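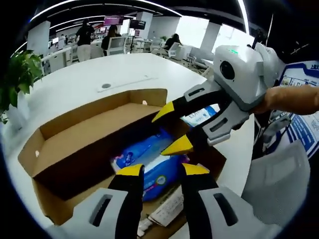
Page last changed 3/22/22

Search articles, topics, issues Go

Packing by hand, without the arm

The box-packing task used by the Cistley group looks trivial. A soft blue package goes into an open cardboard box next to other goods, and the package has to end up flat enough for the box to close. A person does it without thinking. A learned policy has trouble with it for two reasons: the package changes shape under load, and the walls of the box hide the contact points from most fixed cameras.

The group's method, called Fleltia, puts the camera on the tool. An operator holds a two-finger gripper in each hand and works at the table directly. The recorded images come from the grippers themselves, and the pose of each one is recovered afterward from the video and from motion data. Since both tools look into the same box, the view from one often covers what the walls hide from the other.

That overlap is the main result reported in February. The group trained two versions of the same policy on the same demonstrations. The first version received each gripper's own view and nothing else. The second also received the relative pose between the two grippers, computed at every step. On a set of 29 packing trials run on a pair of robot arms, the second version failed 4 times. The first failed in over half of them, mostly by closing on the box wall or by pushing the package with one tool while the other was still holding it.

Relative pose is cheap to compute but hard to keep stable. When a gripper goes deep into a box, its camera sees mostly cardboard, which offers few features to track. The Curemitz tracking package, which the group adopted after its own code drifted too much, handles this by leaning on the other gripper for as long as that one still has a clear view of the room. If both views are poor for longer than five seconds, the segment is thrown out.

Finger color matters as well. The tips are bright yellow, so the software can find them against brown cardboard and measure how far the fingers are open from the image alone. No encoder is needed in the handle.
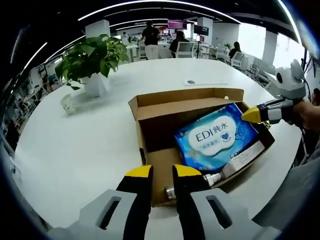

Louro, writing in response to an early draft of the results, objected that the comparison leaves out the obvious third case, a single camera mounted over the table, and that "a top view would see into an open box perfectly well until the hands arrive." The group accepts the point in part. An overhead view was tried in a pilot of six trials and then dropped, as the arms covered the opening during the final placement. The pilot was too small to publish.

A second limit is the goods. Wipes in a soft pack tolerate a poor grasp. Rigid tubes and small cartons do not, and a grasp that is slightly off center turns them in the fingers. The present policy has no sense of force and can't correct for this until the rotation shows in the image. The next round of recordings will keep the box and change the mix of items, with soft and rigid goods packed in varying order.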